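Tulips on the bench: a chat with Bastian Haberkorn

I'd promised myself I wouldn't talk about weather with a flower man, and then the first thing I did at Gruveck was moan about the rain.
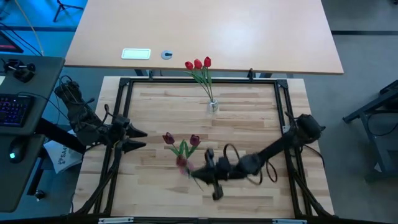
Bastian Haberkorn let me go on for a bit, put the kettle on and asked what colour tulips I had at home. None, I said. He looked properly sad for me.

He's been arranging flowers for nineteen years, first at Delorme, where he swept the floor and stripped leaves, and now on his own. Tulips are his thing. Roses he can take or leave ("everyone knows what a rose is going to do"), but he'll talk about tulips until your tea's cold, and mine was.

"They keep growing after you cut them," he told me. "You put them in the vase at one height and the next morning they've wandered off. I love that. People ring me up and complain about it!"

I asked about colour, because I'm hopeless at it. I'd always thought you picked one and stuck to it. Bastian is very fond of bright red, three stems in a small clear vase and nothing else near them. He's even fonder of the dark ones, the burgundies that go nearly black in a dim hallway.

"Red is for the kitchen," he said. "You want it when you're making toast. The dark ones I'd put where you sit in the evening. Put them in the same vase and they argue, but sometimes I like a bit of an argument."

So would he mix them? "For myself, yes. For a customer, I ask first."

We got on to vases, and here he became quite stern with me. Mine are all too big, apparently. He likes a narrow neck for a few stems, so that they lean on each other, and he wants to be able to see the water. He wouldn't have a painted vase in the house until his sister gave him one from Jundell, and now it holds his pencils.

What about the old tricks, the coin in the water, the pinprick under the bloom? He laughed at that. "My grandmother did the coin. Her tulips lasted as long as anyone's. I change the water and cut a little off the ends, and I keep them away from the fruit bowl."

January is his busy month, when the first bunches come in and people are sick of bare windowsills. Last January he sold 319 bunches, and 49 of those were the dark ones, up from almost none when he started. He's hoping to get a new burgundy from Brusarer next time, though he wouldn't tell me its name in case I wrote it down.

I came away with three reds wrapped in newspaper, and they were leaning towards the window by breakfast.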